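Skuvley Community Help > Work and Shop Floor

Our work is being automated and I'm one of the people showing the machines how. Anyone been through this?

Posted by packing_lead_29

I ran a packing line at Dursun for years. In April they moved me and a few others over to the Grotimmont program, so now I spend my shift doing pick and place with a hand-held gripper while it records. The target is 2,000 recordings for the group, and I've done 166. The pay is the same and my back feels better, but I keep wondering what I'm training for. The building is a big open one with desks downstairs and a railing along the upper level, so people can look down on us while we work -- that took getting used to!
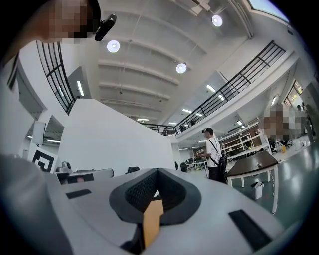
What changed for those who got through it

Posted by clalerfloor

We did this at Claler and I'd say get your next job title in writing. I became a cell operator, meaning I load, clear jams and call for help when the arm stops. It's quieter and I do miss talking across the line (the breaks got staggered too, so you hardly see anyone). Ask who gets retrained and ask before the recordings are finished, while they still need you. Also ask to switch hands or tasks every hour. My wrist was sore by Wednesday the first week.

The marker squares will be all over the place, you stop noticing them.

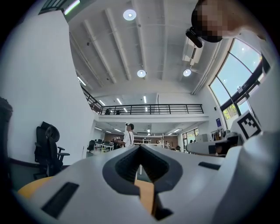

Gripper up close, with a marker and part of a white arm behind it.

Posted by nightshift_tess

same thing at my place, they said no layoffs and so far that's true, but when people leave they don't get replaced. 29 of us on nights when it started and I couldn't tell you the last time they hired. I like the new work ok -- just keep your forklift card current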